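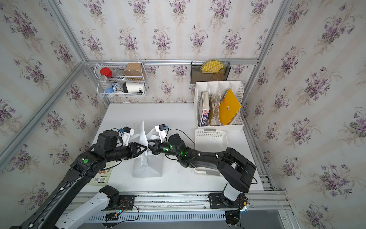

Jawad Hashmi wrote back to say that anything hung over a desk ought to be on the checklist twice, once for what it hangs from and once for what's been stuffed into it. Fair enough! I've split it into two items and gone round again, so this is the new version of the desk corner check for Janine (that's the back room at Prarwood, for anyone new on the list). Comments are mine unless I say otherwise.

Checked Tue 26 November
Sheet 14

1. Hanging storage – fixings
OK. White wire basket on the left, black mesh organizer on the right, same rail. I gave both a push from underneath and a pull from the front and neither one came off. Please don't hang a third thing up there, however tempting it gets.

2. Hanging storage – contents
Needs a sort. The basket has the jar with the red lid, a bottle, a round tin, a cup and a few other bits all in together. My rule is heavy things low and glass things somewhere else entirely, so could whoever packs it next check what that jar is made of before it goes back up? The mesh organizer is fine, coasters weigh nothing. (I do like the yellow one.)

3. Upright file organizer
OK with a comment. It isn't going to tip, I tried, but the yellow one at the end leans over every time I come in. Either fill the slot next to it or lay it flat. Papers and books share this organizer and I've given up fighting about that.

4. Low baskets and trays
OK. Run a finger around the rims and the holes for cracks or sharp bits, because white plastic hides them really well. I found a split in one back in March and it went straight in the trash. Nothing to report this time.

5. Pouches and packets
Look before you file! Any pouch that's been opened gets emptied, or folded over and clipped, before it goes anywhere near the books. I don't want crumbs or powder or whatever it was down in those slots.
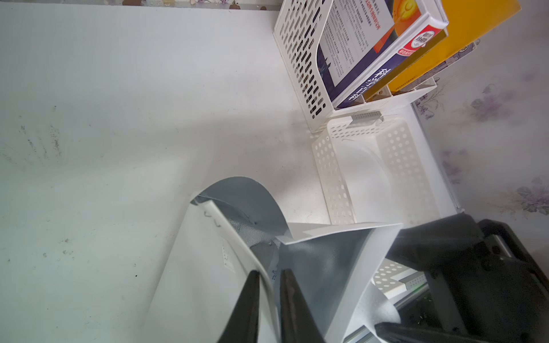 Item 5: opened pouch, gray lining showing, with the file organizer behind.

Pouch is down as "action needed" until somebody deals with it. If you can't read the print on a packet, bring it to me and we'll squint at it together.

6. Desk surface
Wipe down. There are faint dark smudges on the white top and a few little specks. I don't count marks as a fail, but do try a damp cloth first and leave the scouring pad alone – the Conneely desk got scrubbed so hard it went dull in one patch and it still bugs me.

7. Walls
OK. Pressed along the wallpaper wherever I could reach and felt no lifting edges. Keep wet cloths off the flowers, please. The purple ones are my favorite thing in the building and we have no spare roll.

8. Paper near heat
OK. No heater use allowed at this desk, same as before. Keep over 40 inches between any heater and the papers, and that goes for the Neltimness room too, where I'm told the rule has gotten a little relaxed.

Still open: item 2 (jar), item 3 (yellow one leaning), item 5 (pouch), item 6 (wipe). Cross them off on the paper copy when they're done and put your initials next to them, a check mark by itself doesn't tell me who to thank.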